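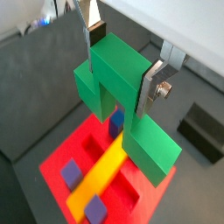 The green piece over the red base board, with the yellow bar below.

Print this page | E-mail this page
Reading time: 2 minutes

Block assembly at Hilgate, February
Pictures and notes by Saodah Purba

The Hilgate workshop has kept a bench for block assembly since last winter. The parts come out of a set we call Vilar, which has a base board, a long bar, a few small blocks and a green piece with an odd, bent outline. The idea is to fit them together in a set order and take them apart again.

The green piece is the awkward one. It is made of thick, flat-faced segments, with a leg on one side, a longer foot on the other and an opening between the short leg and the middle bar. It can be turned several ways and most of them are wrong. New people usually pick it up first because of the color, and then have to put it down again until the rest is in place.

The base is easier. It is red and thick enough to stay put on a gray tabletop, and the bar lies along it. The blocks stand upright in pairs, one on each side of the bar, blue at one end and purple at the other.
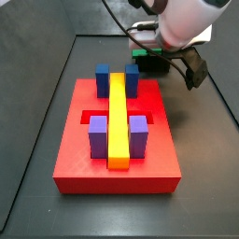
We tried leaving wider gaps between the blocks and the bar, and the bar drifted. Close is better. The order we settled on is base, bar, far pair, near pair. Taking it apart goes the other way.

The written steps are in the Weidemann binder on the shelf by the door. Page one has the layout and page two has the order. Please put the blocks back in their own tray when you finish, with the two colors kept apart. The Skarkero set goes on the lower shelf and should not be mixed in, as its bars are a slightly different width.

The bench is free most afternoons after three. Ask at the front desk for the key to the cabinet.

Print this page | E-mail this page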